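Home | Notebook | Projects | Contact

11 Jul 2018 - posted by the Garkwood bench
3 comments | 12 shares

Back on the sourdough-crock glaze today, the Semellow one, and I'm in a much better mood about it than I was in November! I mixed a fresh 2,000 g batch with the new feldspar and ran it through the 100 mesh twice (my arms are still complaining).
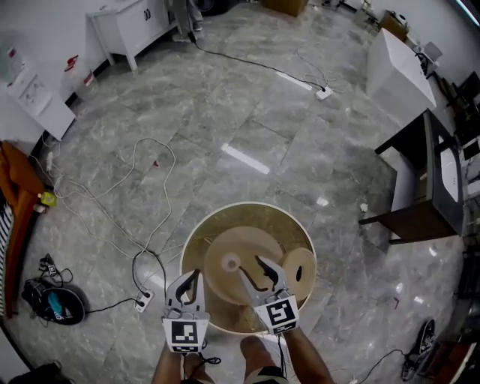
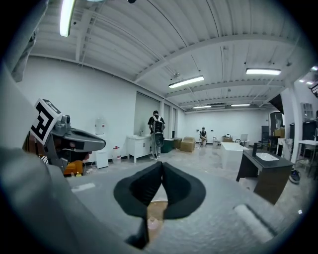
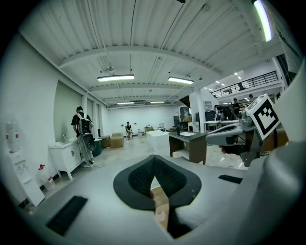 So, the glaze. First dip was way too thick, it went on like yogurt and cracked as it dried. I thinned it with 170 g of water, stirred for ages and tried again on the Wolde clay test tiles - lovely, smooth, no pinholes that I could find. The Gomeo clay is still fussy. It drinks the glaze up so fast that a three-second dip is plenty, and even then the rims look heavy to me.

Left the tiles drying for 45 minutes before wiping the feet. Probably could've been less, but I was eating lunch.

To do: slow the cooling on the next firing, order more wax resist, and please, whoever has the good sieve brush, put it back on its hook! Tiles go in the small kiln tonight, bottom shelf, cones front and back.

Previous entry | Next entry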